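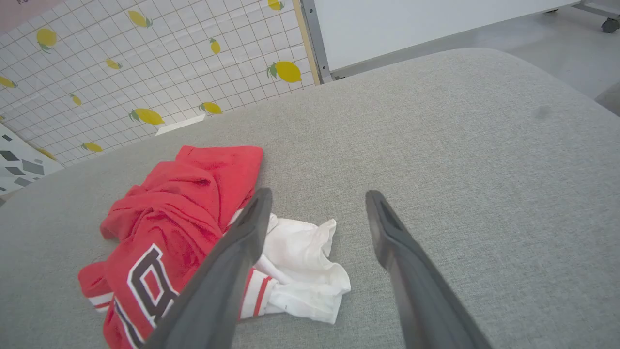 Small claims mediation pilot in Kornlow County - anyone been through it yet?

ridgeline_pam
So the new local rule kicked in this August and I just got my notice. Every small claims case filed in Kornlow now gets sent to a mediation session before you see a judge, and you have to show up for at least the first one. I'm suing a contractor over a deck and the amount is $3,822, so well under the limit. Has anybody done one of these? I'm kind of excited, I read the whole rule over breakfast!

tobaccobarn
Went through it last month at the Hikcombe courthouse annex. Loved it!! We were in and out in 2 hours and the other side agreed to a payment plan. Mediator was sharp, had read both our statements, and kept things moving. Bring your paperwork in order and bring copies.

docket_dad
Glad it worked for you but I don't like making it mandatory. People pick small claims so they can tell a judge what happened and get a ruling. Now you take a morning off work for mediation and maybe a second morning for the hearing.

tobaccobarn
Fair, but you only have to attend. You don't have to settle. I read it as one session and then either side can say no thanks and go back on the calendar.

docket_dad
Try telling that to somebody who's never been in a courthouse. They get a letter that says "shall participate" and figure they have to take whatever's offered.

mulberry22
The letter is badly written, I'll give you that. The rule itself is pretty clear - look at the part on opting out after the first session. You file a one-page form within 10 days and the clerk sets a hearing. I typed "Pindo" into the county forms search (that's what they call the online filing system) and it came right up.

ridgeline_pam
Oh that's great, thank you! Found it. Does what I say in mediation come up later if we end up in front of the judge?

mulberry22
No, it's confidential under the rule, offers included. Your photos and receipts are still fine to use at the hearing though, they don't turn secret just from being shown to the mediator. Ask the clerk if you want to be sure, I'm a retired paralegal and not your lawyer.

nomura_rd_neighbor
Is the session free? The sign in the Nomura Road branch says free but my sister-in-law was told there's a fee.

tobaccobarn
I didn't pay anything past the filing fee.

docket_dad
First session is free. If you both want to keep going after that, there's a charge and you split it. Another thing they could've put in the letter.

ridgeline_pam
Okay, mine is at 9:30 in the morning, annex, second floor. I've got the contract, the texts and the estimate from the guy who'd fix it. Will report back!

docket_dad
Good luck. I still say you should get to choose, but I hope you get your money.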